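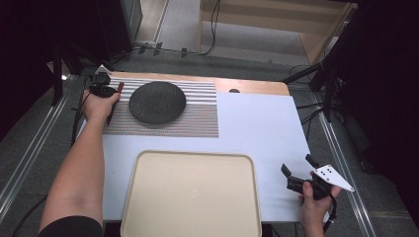 Kukeo大楼共享餐室使用办法自七月起执行修订版。本次修订由楼宇服务处起草，经各入驻单位书面反馈后定稿，适用于大楼内全部入驻单位及其来访人员。修订的重点在于餐室的预约、餐具的归还以及桌面的维护，原办法中关于消防和门禁的条款保持不变。近几个月收到的意见中，涉及桌面的比重最大：浅色木质桌面容易留下刀痕和杯印，擦洗之后仍难以复原。服务处建议各单位在桌上处理食材或进行手工活动时，先在木桌面上放一块白色长方形垫板，双手的操作尽量在板面以内完成。垫板可在服务台登记领取，用毕擦净交回即可。

旧版办法沿用多年，当时餐室仅供午间用餐，使用单位也较少。自Plattner一侧的楼层启用以后，餐室陆续承担了小型接待、部门聚餐和烹饪兴趣班等用途，原有条款已难以覆盖。征求意见期间，服务处共收到31份书面反馈，其中多数来自经常组织下午活动的单位。反馈意见较为集中的有预约时段重叠、餐具混放和清洁责任不明几个方面，以下分别说明。

关于预约。餐室每日分为上午、午间、下午和傍晚四个时段，午间时段不接受整间预约，保留给全体人员日常用餐。其他时段须由单位联络人通过Flena预约系统提交，写明用途、预计人数和是否使用炉灶。同一单位在同一周内最多可预约两个时段；如确有连续使用的需要，应提前向服务台书面说明，由服务处视余量安排。预约成功后无法使用的，请及时撤销，以便其他单位递补。未撤销且未到场的，系统将予以记录，并通知联络人。

关于餐具。服务处在春季对餐室公用餐具作了一次清点和补充，破损及有缺口的盘碗已全部撤换。公用餐具按类别存放于靠墙的矮柜内，柜门内侧贴有存放示意。餐垫、盘具与托盘应分层放置，刀具须单独收入刀架，不得与织物或其他餐具混放。刀具使用期间请置于托盘或砧板之上，暂不使用时随即归位，切勿留在桌边。 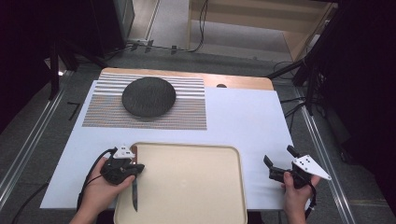
条纹餐垫上的深灰色圆盘，前方为米色托盘。

需要特别提醒的是，编织类餐垫不宜浸泡，也不宜放入洗碗机。如沾有汤汁，请以拧干的布轻拭后平铺晾干，再收回柜内。此前有单位将未干的餐垫叠放入柜，导致整叠餐垫产生异味，只得全部报废。服务处已请供应方Grolta提供了一份简要的织物保养说明，现张贴于水槽上方，请各单位在使用前阅读。深色粗面盘具表面不易看出残留油渍，清洗时请以手指轻触盘面确认，洗净后竖放沥水。

关于清洁。修订版明确，使用单位对所用桌面、炉灶和水槽负有当场清洁的责任，保洁人员只承担地面和公共垃圾的日常处理。

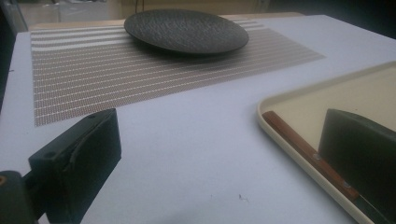
桌面擦拭应使用柜中备有的中性清洁剂，先以湿布擦净，再以干布收干。木质桌面禁止使用含漂白成分的产品，也不得以钢丝球或粗面海绵擦洗。发现桌面已有损伤的，请在使用之前告知服务台，由工作人员登记，以免责任混淆。使用完毕后，联络人应在登记簿上签字确认，所填时间以实际离开时间为准。

在收费方面，修订版未作调整。入驻单位的日常使用继续免费，对外接待活动按原标准收取场地维护费，所收款项仍用于餐具补充和桌面修缮。餐室可容纳80人同时用餐，超过此数的活动请另行申请底层多功能厅。多功能厅不设炉灶，餐食须由外部供应方送达，相关手续请与服务台联系办理。

有单位在反馈中提出，希望延长傍晚时段的使用时间。服务处对此进行了研究，考虑到大楼夜间通风设备的运行安排以及相邻楼层的办公需要，暂定傍晚时段仍于晚间八时结束，各单位应在此之前完成清洁并离场。该项安排将在年底前再次评估，届时将参考预约系统的使用记录和各单位的补充意见。

楼宇服务处主管Jeptoo Mrema在修订说明中表示，餐室是大楼内使用频率最高的公共空间，维护工作有赖于各单位在日常使用中的配合；服务处将按季度公布餐具损耗和报修情况，供各单位查阅。负责本次意见汇总的Kwesi Quansah已将全部反馈整理成文，逐条附有处理结果，未予采纳的意见也写明了理由。该文件可在服务台借阅，或由联络人在预约系统的公告栏内下载。

对于兴趣班和儿童活动，修订版增设了桌面防护条款。凡使用颜料、胶水、面团或其他易附着材料的，须在开始前以整张白纸或同等材料覆盖所用桌面，覆盖物应平整铺放，不得以图钉固定，也不宜使用强力胶带。活动结束后，覆盖物连同碎屑一并卷起，投入指定的回收箱；沾有油脂或食物残渣的纸张归入其他垃圾。

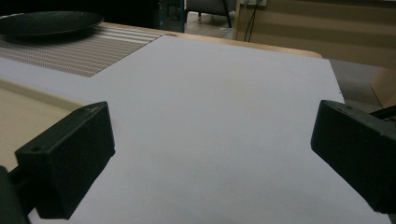
浅色木桌上平铺的大张白纸。

纸张由服务台按次发放，各单位无须自行采购。定期开班的单位可一次领取整月用量，并由联络人妥善保管。有儿童参加的活动，全程应有成年人在场，炉灶和刀架一侧不得安排儿童就座。

修订版全文已送达各单位联络人，并同时张贴于餐室入口。尚未指定联络人或联络人有变更的单位，请于七月底前将姓名和联系方式报送服务台。原有预约在新办法执行后继续有效，无须重新提交，但清洁和餐具归还事项一律按修订版办理。对条文理解有疑问的，可在工作时间到服务台咨询，或将书面意见投入餐室门旁的意见箱。

楼宇服务处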